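Last updated in June
Posted Tuesday by the Serrano bench

So I finally caved and got the Brisis. If you've been reading for a while you know I went back and forth on this for most of the winter, mostly over the price, partly over where on earth I'd put it. The arm plus the gripper plus the starter license came to $967 after the trade-in credit on my old Plevholm, and I had promised myself I wouldn't go over 1,000. Shipping was free. I'm counting it as a win!

For anyone new, I fix up old office desktops and sell them on cheap, mostly to families and a couple of after-school programs. It's a side thing. A lot of it is the same few motions over and over - pull the memory, put in better memory, swap the drive, close it up, next one. My wrists are not what they were, and the Plevholm could never do much more than pass me screws (it was good at passing me screws, to be fair).

Setup took me one long evening. The Brisis manual is short and pretty friendly, but the calibration chapter assumes you already know which way the gripper counts as "forward," and I did that part twice. The second time it took. The app has a big slider for speed and I'd tell anybody to leave it near the bottom for the first week. I put it up to the middle on day one because I was excited, and it came down over a motherboard so fast I yelled at it.

What I like most is how it moves when it gets close to something. You can set a hover height, so it comes in over the board and waits there until you tell it to go on. I tap the space bar, it goes down. I don't tap it, it stays put. For somebody like me who still doesn't quite trust the thing around memory slots, that pause is worth a lot of the money.

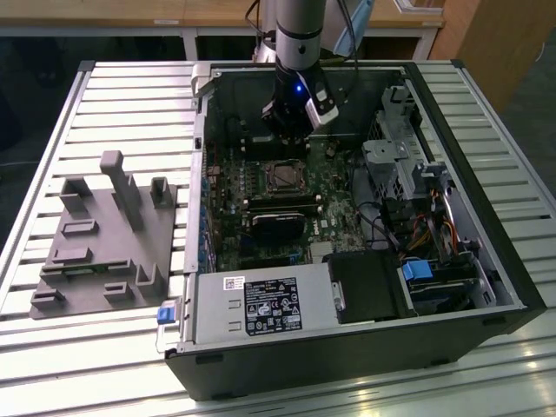
The other thing I want to talk about is the fixture tray, because I went the cheap route there and I'm glad. Brisis sells its own parts trays and they look great, but they're sized for their demo kits and I work on whatever shows up. There's a little outfit called Wustberg that sells print files, and you pay per file and change the slots to suit what you've got. I printed mine in gray because gray was on the spool. It took two tries, the first one curled up at a corner. I keep it to the left of the case and the arm has never once complained about the position.

Okay, gripes. The fingers are fine on anything with a flat side, so memory sticks and small boards are no trouble. Cables are another story. I tried to get it to lift a power connector out of the way and it sort of petted it. Support wrote back the next morning and said soft cables are "not a recommended task," and fair enough, but the sales page sure has a cable on it. I move those by hand now before I start.

It also wants a very solid table. My old folding one wobbled and the readings drifted all over the place. On the slatted aluminum one it's been steady, and the slats make it easy to clamp things down, so budget for that if you don't have one already. I got mine secondhand for $270 and had to haul it up the stairs myself, in pieces, complaining the whole way.

And the software updates! Nearly every time I open the app there's one waiting, and each one moves the save button. I've started writing my settings on a sticky note.

Would I buy it again? Yeah, I think so. I've run nine machines with it so far and I'm slower than I was by hand, no question, but I'm not sore at the end of the night and I can drink my coffee while it does the boring bit. If you only do a computer or two a year, skip it and get a nice screwdriver. If you've got a stack in the hallway like me, it's worth a look, and wait for the bundle with the spare finger pads because you'll want those.

Next time I'll try it on laptops, which I'm a little scared of. If anybody has a finger shape that works on those tiny ribbon connectors, tell me in the comments please.

9 comments
Shared 270 times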